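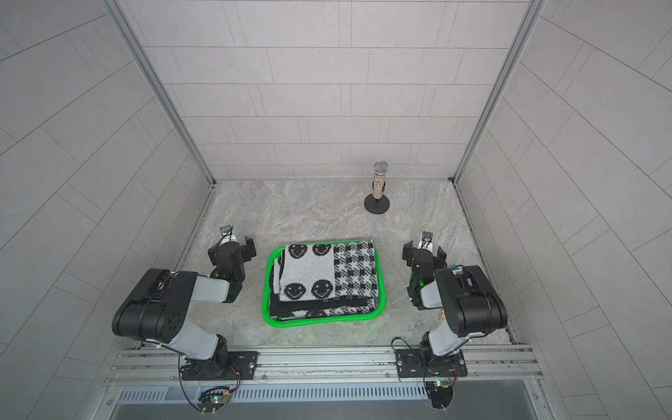 Fig. 1. Folded knits in black and white, stacked in a green plastic basket.

Unit 4: Knit Structure and Care
Textiles for the Home, Section 2

Read this handout before the lab. Bring your Tovar swatch card and a ruler.

1. How a knit is built

A woven cloth has two sets of yarns that cross at right angles. A weft knit can be made from one yarn, which is bent into loops, and each row of loops is pulled through the row before it. A row running across the fabric is a course. A column running up the fabric is a wale.

On the face of plain jersey the loops look like small Vs. On the back they look like bumps. If you can't tell which side you have, pull the cut edge crosswise. Plain jersey usually curls toward the face at the top and bottom edges and toward the back at the sides.

Stretch comes mostly from the loops changing shape. The yarn itself may hardly stretch at all. This is why a cotton sweater can bag at the elbows even though cotton yarn gives very little.

2. Gauge

Gauge is the number of stitches in a given width. Lay the fabric flat without pulling it, place the ruler along one course, and count the Vs. Measure in two spots, away from the edges. The Pralow swatch on your card has 14 stitches in 2 inches, or 7 to the inch. Write your own counts beside the printed one. If they differ by more than one stitch, steam the swatch, let it rest, and count again.

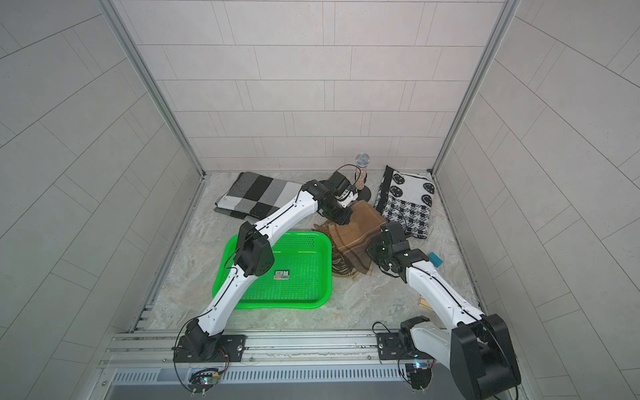

Fig. 2. Textiles and small objects on a marble-patterned surface.

3. Patterned knits

Two-color patterns are made in several ways. The ones on the test are:

Stranded: both yarns travel across the row, and the one not in use floats along the back. Long floats catch on fingers and buttons.
Intarsia: each block of color has its own yarn. There are no floats across the back, and the fabric stays single thickness.
Double knit: two layers are joined where the colors trade places. It is heavy and lies flat.

Turn the Etness swatch over and decide which one it is.

4. Fuzz, halo and pilling

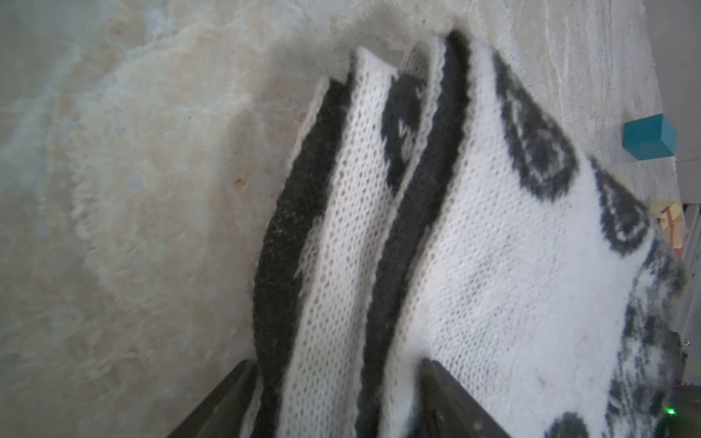
Yarns with loose fiber ends give a soft surface and trap air well. The same loose ends tangle when rubbed and form pills. Low-twist yarns pill more than high-twist yarns of the same fiber. A fabric comb removes pills but takes some fiber with it each time.

5. Washing and storage

Dark and white yarns in one piece should be tested for bleeding. Press a damp white cloth on the dark area and check it for color. Wash in cool water, press the water out without wringing, and dry flat. Store folded, never on a hanger.

For the lab: the Tavares sample weighs 140 grams dry. Weigh it again after pressing and record the water held.

Swatch cards are due back in March.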